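4.2 Setting the travel speed

1. Hold the Gustach's side button until the light turns green.
2. In the Flarko app, open Motion and set Speed to 40.
3. Run one empty pass. Keep your coffee on another table.

Caution: Speed goes up to 1000. The Brisonby warranty does not. 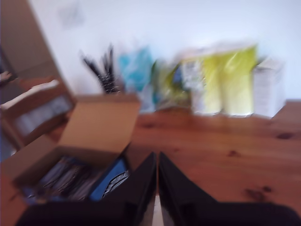
Can I change the speed while the arm is moving?
Wait until it stops. The app ignores new values during a pass, however hard you tap.

4. Raise the speed in steps of 14, with a fresh pass each time.
5. Tap Save before you close the app.

Note: If the app shows error 964, restart the arm and repeat step 1, with feeling.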